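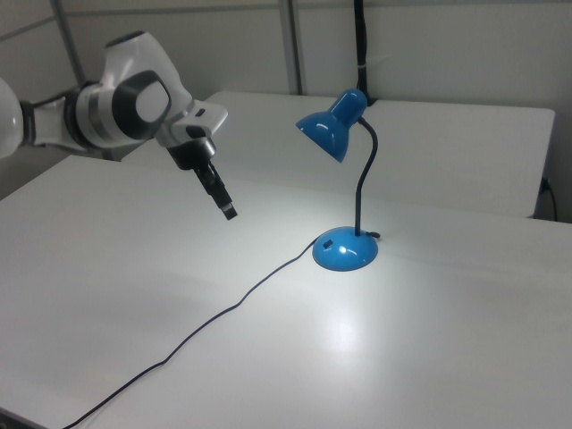

Last changed: August 21, 2026 (opening hours, lamp loan rules)

# About Semaan Lamps

We fix desk lamps, and sell the ones we've fixed. Small shop on Sidley Street, two doors up from the bakery, bell on the left. Started by Jihad Masri with 20 lamps out of a school clear-out and a borrowed soldering iron. Carla Nasrallah came in a year later and sorted out the shelves, the prices and the phone.

Mostly gooseneck lamps, like the blue one with the cone shade and the black neck. People bring them in for the same few things - a neck that won't hold, a switch that sticks, a cord the cat got at. All fixable. Bring the bulb too if you have it, saves us guessing.

## What we do

- Rewiring, new plugs, new switches
- Necks tightened or swapped
- Shades straightened, painted if you want (allow a week extra for paint)
- Loan lamps for students, up to 70 out at a time during exams

We keep parts for most older desk lamps. No ceiling fixtures, no chandeliers, sorry. Floor lamps ask first.

## The Plandwood room

Our back room, named after the old sign we found in it. White tables, plenty of outlets. Free repair evening there every month except May, when we do stock. Bring your own lamp and we'll show you how to open the base without loosing the screws. Unplug it first please!!

## Getting in touch

Call or just come by. Jihad does repairs, Carla does loans and anything about money. Drop-offs before noon get looked at teh same day - pickups any time we're open. Parking behind the Prilov building.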